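Notes 6: Time alignment and gating of two-gripper recordings

Course reader, Antonina Dmytriv. Read before the lab. The code is in the Jasa repository under week6.

Last time we built a policy that takes one head view, two wrist poses and two jaw widths, and returns the next short run of poses and widths. We assumed that everything in a sample belonged to the same moment. In recorded data it doesn't, and this part of the course is about what to do before training starts.

1. Clocks

Each hand-held gripper stamps its own messages. So does the head camera. The three clocks start at different values and drift apart slowly during a session. Zesier, our recording tool, saves the device stamp and the arrival stamp for each message. Use the device stamp for spacing and the arrival stamp only to estimate the offset. Arrival stamps are noisy and the noise is one-sided: a message can come late but never early. For that reason we fit the offset to the lower edge of the differences and leave the mean alone.

In last term's Tavulia set, the offset between left and right grippers reached up to 21 milliseconds. That sounds small. During a fast handover it puts the two hands in places they never held together.

2. Resampling

Pick the head camera as the reference. For every camera stamp, interpolate the poses on each side. Positions are linear. Rotations use slerp, and you must check the sign of the quaternion first or the path goes the long way round. Jaw width is linear too, but do not interpolate across a gap longer than three camera periods. Mark the gap and split the episode there.
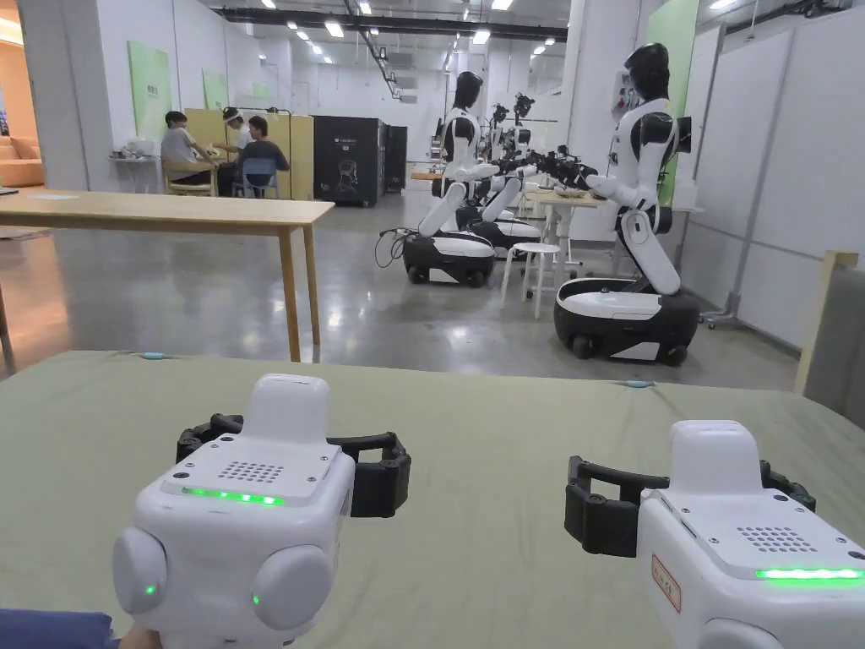
3. Idle segments

Most sessions begin and end with the grippers at rest. If these stretches stay in, the policy learns that doing nothing is a good answer, and it will stall at the start of a run. The gate in week6 uses speed and jaw change together. A slow hand with a moving jaw is work and must be kept — this was the main bug in the first version, which dropped a good share of the careful grasps.

The Tavulia set had 2617 episodes before gating and splitting. After both steps, and after removing anything too short to fill one action chunk, 1380 were left. Training on the smaller set gave fewer stalls on the bench.

4. Frames

Poses come in the tracking frame of the session, which changes every time tracking restarts. Store them that way, but train on poses relative to the current gripper pose. For two hands, add the pose of the left gripper in the right gripper's frame. Without it the policy has no direct measure of how far apart the hands are.

Lab task

Take the Tkachuk subset (1000 episodes) and do the following.

Estimate the offset for each device and plot it against session time.
Resample to camera stamps and report how many episodes were split.
Run the gate with two speed thresholds of your choice. Watch several of the rejected segments before you settle on one.

Hand in the plots and one page of text. Reading for next time is the chapter on action chunking, up to the part on temporal ensembling.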